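Fomside Marsh

Reading time: 1 minute

Fomside Marsh is a protected wetland on the lower Veline river, owned by the Madora Land Fund. It covers 72 hectares and lies 15 metres above sea level at its highest point. The land was used for summer grazing until the owners sold it to the fund, which now keeps it as an open reserve. Reed beds fill the southern part — the north is wet meadow, cut once a year. In December the meadow is usually under water, and up to 2000 ducks and geese may rest there. 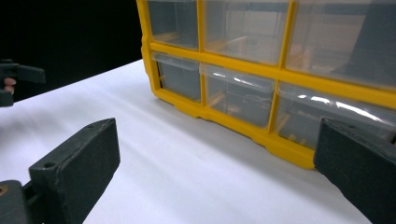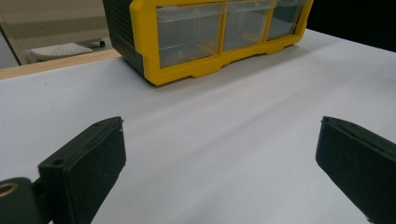 The main path starts at Cisneros Bridge and is 600 metres long. Dogs are not allowed during the nesting season.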